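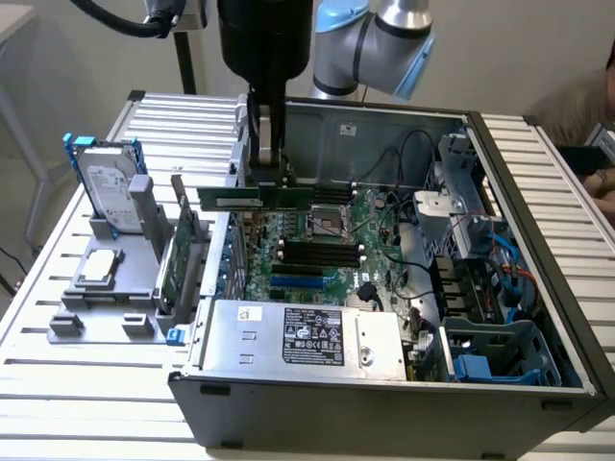 Halina Kaczorowski objects that a repaired computer should never be entered in the accounts at its original price, however well it runs. Her objection is sound, and students should keep it in mind when reading Unit 8. The price paid for a used machine, plus the parts needed to bring it back into service, forms its new cost. What the first owner paid has no place in the figure.

8.1 Repair or improvement

Replacing a failed part with one of the same kind is a repair, and is charged to the period in which it is done. Adding a part that lets the machine do more work, or last longer, is an improvement and is added to its cost. Many real cases fall between the two. The Valtetti case in the reader shows a firm that treated every expansion card as an improvement and had to restate its accounts in September.

8.2 Useful life

The remaining life of a used machine must be estimated afresh. Suppose that Cilen buys a desktop computer for $100 and fits parts costing $40. The cost to be spread is $140, less whatever the machine is expected to fetch when sold. 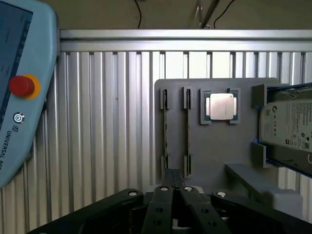

The same cost is then divided over the years of expected use. Where a machine stands idle for part of the year, the straight-line method still charges the full annual amount. Students who prefer a method based on hours of use must state how the hours were recorded.

Written answers to the Valtetti case are to be handed in at the department office by 16/03/2020. Late work requires the written consent of Fuad Hadgu.

Related items
Unit 7: Stock and Spare Parts
Unit 9: Disposal of Used Equipment
Reader: The Valtetti Case
Worksheet: Estimating Useful Life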